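Como arrumar as almofadas numa cama com cabeceira estofada

Uma cama com cabeceira estofada pede poucas peças. O tecido da cabeceira já dá volume, e basta um par de almofadas de cor forte para a cama parecer feita. O que costuma correr mal é a ordem por que se colocam, a altura a que ficam e as fronhas mal metidas nos cantos. Este guia trata dessas três coisas e, no fim, da lavagem das fronhas de algodão de cor viva.

O método é o que usamos nos quartos da Dunside, a casa de hóspedes onde trabalho nas mudas de cama. Serve para qualquer quarto.

O que é preciso

Duas almofadas, de preferência uma ligeiramente maior do que a outra
Duas fronhas de algodão da mesma cor
Uma escova de roupa macia
Um pano de microfibra seco
Ferro de engomar (facultativo)

Antes de começar

Tire tudo da cama, incluindo sacos, roupa e mantas. Escove a cabeceira de cima para baixo, sempre no mesmo sentido, e passe o pano de microfibra ao longo do debrum, onde o pó se junta. Se a cabeceira for clara, veja se há marcas à altura da cabeça. Uma marca recente sai com um pano húmido e uma gota de detergente neutro; as antigas pedem um produto próprio para estofos, que deve ser experimentado primeiro num canto de trás.

Abra a janela e corra a cortina para o lado enquanto trabalha. Vê-se melhor o pó e vêem-se melhor os vincos.

Passo 1. Meter as fronhas

Vire a fronha do avesso. Enfie as mãos lá dentro até aos dois cantos do fundo, agarre através do tecido os dois cantos da almofada e puxe a fronha para baixo, de modo a ficar do direito. Os cantos ficam cheios à primeira. Quem mete a almofada pela abertura, a empurrar, acaba com uma ponta vazia e um chumaço no meio.

Depois segure a almofada pela abertura e sacuda-a duas ou três vezes. Feche o fecho ou dobre a pala para dentro, conforme o modelo.

Se a fronha sobrar, não vale a pena tentar esticá-la. É a almofada que é pequena. Uma almofada de enchimento um pouco acima da medida da fronha fica mais firme e aguenta-se melhor de pé.

Passo 2. Colocar a almofada de trás

Encoste a primeira almofada à cabeceira, bem direita, com as costas todas apoiadas. Se usar duas de tamanhos diferentes, a escolha depende da altura da cabeceira. Numa cabeceira baixa, ponha atrás a mais pequena, para que o topo não a ultrapasse. Numa alta, pode ir a maior.

Carregue com a palma da mão na base, onde a almofada toca no colchão. Este gesto faz um pequeno assento e evita que escorregue para a frente durante o dia.

Passo 3. Colocar a almofada da frente

A segunda almofada fica inclinada sobre a primeira. Afaste a base da cabeceira um palmo, mais ou menos, e deixe cair o topo para trás até encontrar apoio. Se ficar demasiado vertical, tomba. Se ficar demasiado deitada, tapa pouco e perde-se o efeito das duas camadas.

Deixe ver um canto da almofada de trás. Com as duas da mesma cor, é esse canto que mostra que há duas. Em vermelho vivo sobre cinzento-claro o contraste é grande e não faz falta uma terceira peça. 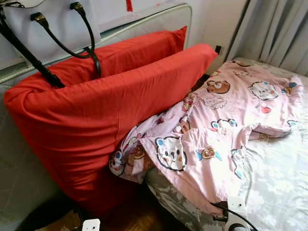
As almofadas devem ficar alinhadas ou desencontradas?
Desencontradas, se forem da mesma cor; alinhadas, se tiverem cores ou padrões diferentes. Um desvio de poucos centímetros chega.

Passo 4. Tratar dos vincos

O algodão faz vincos e parte deles deve ficar. Uma fronha lisa como papel dura até alguém se encostar. O que convém tirar são as dobras marcadas da gaveta, as que fazem uma cruz ao meio. Passe-as a ferro com a fronha ainda ligeiramente húmida, do avesso, e meta-a na almofada logo a seguir.

Quem não tem ferro à mão pode borrifar a fronha já vestida com água, esticar com as duas mãos do centro para os lados e deixar secar ao ar. Demora mais e não fica tão bem, mas serve. Não encoste a almofada húmida à cabeceira: o tingimento pode passar para o estofo e dali não sai com facilidade.

Passo 5. Sacos e alças

É costume pendurar um saco de pano na cabeceira, à falta de cabide. Se o fizer, tenha atenção às ferragens das alças. As peças de metal riscam e puxam fios, tanto no estofo como nas fronhas. Vire-as para fora e não deixe o saco carregado. Um saco vazio ou quase vazio não deforma o acolchoado; um saco com livros deixa uma cova ao fim de algumas semanas.

As alças compridas e escuras que assentam sobre tecido claro ou vivo devem ser limpas de vez em quando com um pano húmido. A gordura das mãos passa para a fronha e só se nota na lavagem seguinte.

Passo 6. Verificar a partir da porta

Vá até à porta do quarto e olhe para a cama dali. De perto tudo parece direito. De longe percebe-se logo se uma almofada está descaída ou se a fronha tem a costura torcida para a frente. Corrija pela base e não pelo topo, que volta sempre ao mesmo sítio.

Lavar fronhas de cor viva

Lave-as separadas nas primeiras duas ou três vezes, do avesso, em água fria ou até 30 graus. O vermelho é das cores que mais largam. Para saber se ainda larga, molhe uma ponta da fronha e aperte-a contra um pano branco. Se o pano vier limpo, pode juntá-la à restante roupa escura.

Use detergente líquido para cores e meça a quantidade. Detergente a mais fica preso no tecido e deixa-o baço. Dispense o amaciador, que tira firmeza ao algodão e faz a almofada escorregar sobre a outra.

Seque à sombra. Uma fronha vermelha deixada ao sol numa tarde de julho desbota do lado exposto, e depois o par já não condiz. Pela mesma razão, lave sempre as duas ao mesmo tempo, mesmo que só uma esteja suja.

Nos quartos com muito sol, troque a ordem das almofadas a cada muda de cama. A da frente apanha mais luz e mais mãos. Com a troca, gastam-se por igual.

Problemas frequentes

A almofada da frente tomba. A base está demasiado perto da cabeceira ou o enchimento está cansado. Afaste a base primeiro. Se continuar a cair, abra o fecho, solte o enchimento com os dedos e volte a fechar.

O canto fica bicudo e mole. Falta enchimento nessa ponta. Empurre-o para lá por dentro, pela abertura da capa interior, se houver. Se não houver, sacuda a almofada segurando-a pelo canto oposto.

A cabeceira ganhou um tom rosado. É tinta da fronha. Aplique um pano branco húmido com detergente neutro, a pressionar e sem esfregar, e mude de zona do pano a cada toque. Repita no dia seguinte se for preciso.

Há borboto na fronha. Corte-o com uma máquina própria, com a fronha bem esticada sobre uma mesa. Nunca o arranque à mão.

Comentários (2)

Mererid Craddock
Uso o truque da fronha do avesso também na capa de edredão e resulta. Só acrescento que convém ter as unhas curtas, porque já rasguei uma costura assim.

Tin-yau Tseng
A minha cabeceira é de madeira, sem estofo, e a almofada de trás escorrega sempre para o lado. Pus uma tira de tapete antiderrapante entre as duas coisas e ficou resolvido.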